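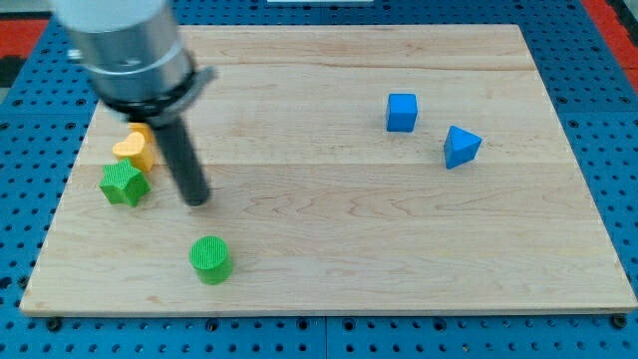
Push arm back in service at Jarlow workshop

The block-pushing arm at the Jarlow workshop in Nastley is running again after four weeks of stop and start, and the fix was mostly a matter of bolts.

Hazel Villanueva, who looks after the cell, says the trouble began in April. The arm works with a single black rod in place of a jaw, and pushes small colored shapes across a wooden board. It kept ending up low at one corner. Runs would start fine in the morning and then the rod would scuff the wood by lunch. "We blamed the software for a week," she said. "Then I leaned on the board and it moved."

Two of the fasteners holding the board to the blue table had worked loose. Not by much – a quarter turn on one, a bit more on the other. Enough to matter when the tip is set to travel just over the surface.

Villanueva and Gaetano Fiore pulled the board, cleaned the holes underneath, put in new fasteners and set everything down again. Then the slow part: checking tip height at 16 points with a feeler gauge, front edge to back. Three came out high the first time. They shimmed and went round again. The rod itself was swapped too, the old one had a slight bend that only showed up when it was rolled on a flat plate.

The collar above the rod now gets a paint mark across the joint, so anyone walking past can see if it has turned. Fiore wanted that last year.

A test of 100 pushes followed, mixed shapes, hearts, stars, cubes and so on. The arm finished 79 before Fiore stopped it to retighten the collar, then the rest went through without a scuff. The ribbed green peices still drag a little more than the smooth ones and the speed setting has been left low for now.

New routine, taped to the cell door: fasteners checked by hand at the start of each shift, tip height once a week, blocks wiped down when the board is. Corinne Lindqvist has the evening checks.

A spare rod is on order from Stalevberg. No delivery date yet. Anyone who needs time on the arm should see Villanueva before 10 a.m., mornings are filling up allready.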